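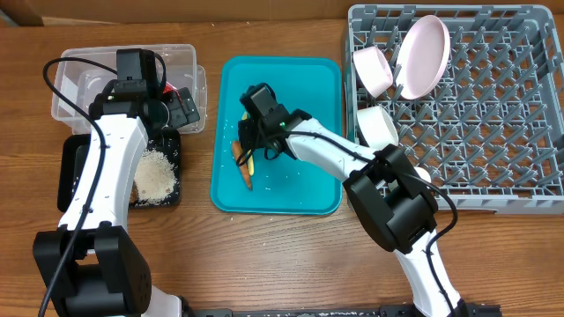

Dataset card / Table layouts

Ostelent Trays, table set B

Things on a wooden table, sorting and putting away. Clear plastic container, black tray, bright blue tray, gray dish rack. Same four pieces thruout set B, order may change between folders so check the layout note in each one.

Contents
1456 clips, 26 layouts
273 held out for test, don't train on these

Labels
clear_box, black_tray, blue_tray, rack. Small items go by color only (red_small etc). If an item is mostly hidden it still gets a label, plus partial=1. Clear box is the hard one, edges get lost against the wood. Rim is usually the best guide when drawing the outline.

Known problems
- 70 clips have black_tray and blue_tray swapped in the label file. Fix is coming, list is in swapped.txt
- rack outlines are loose, we didnt trace the gaps
- layout notes for the March folders are short, sorry

Older names: set B was called Porbridge before the merge, some paths still say so.

Labels by Rocío Vergara, second pass Iulian Munteanu. Send corrections to either of us with the clip number and layout number.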